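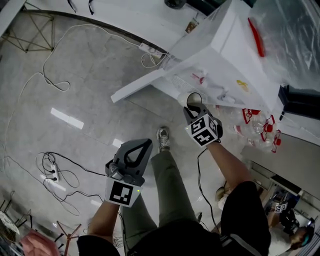 **Figure 3.1** Clearing up around a white table. A clear plastic cup is held up near the tabletop, and clear bottles with red caps stand close by.

# Chapter 3: Clearing the Table

Think about the last time you tidied up after a snack or a party. Did you grab whatever was closest, or did you have a plan? Most of us just start, and most of us end up walking back and forth across the same bit of floor far more often than we need to. A messy table is a wonderful thing to study! It's small enough to see all at once, everyone has met one, and it holds nearly every kind of sorting problem you'll find in this book.

Look at Figure 3.1 again. There is a cup, a group of bottles, a crumpled sheet of clear plastic and a few small coloured things on the table. Each one asks something different of you. A cup can be stacked if you have others like it. Crumpled plastic springs back open when you let go, so it fills a bin much faster than its weight would suggest. Bottles stand up nicely by themselves, but they love to roll once they're tipped over.

Then there's the floor. A long white cable loops across the tiles toward a power strip near the base of the table. Cables belong in any clearing plan, and they belong at the beginning of it. **Clear your path before you carry anything.**

## The Fistholm tally

In June, a class at Fistholm kept a tally of everything left behind in their lunch room. By the end of the month they had written down 400 items, and they were amazed at how much of it was cups and bottles. They tried a new rule: sort at the table, then walk. Before the rule, a full clear-up took 10 trips to the bins. Afterward it took three.

We'll come back to the Fistholm tally in Section 3.2, where you'll get to make one of your own (it's great fun, and your classmates will surprise you).

## In this chapter

- 3.1 Looking before you lift
- 3.2 Keeping a tally
- 3.3 Cups, bottles and soft plastic
- 3.4 Floors, cables and safe paths

## Words to know

**Carry load:** the amount you can move in one trip without dropping or spilling anything.

**Home spot:** the place where an object is kept when it isn't in use.

**Soft plastic:** thin, flexible plastic such as bags and wrap. Many towns collect it separately, so check your local program or council guide.

## Before you begin

Choose a table at home or at school that has been used today. Without touching it, sketch it from above and label each object. Beside each label, write "stack", "bin", "recycle" or "home spot". Keep your sketch handy, as you'll add arrows to it in Section 3.1.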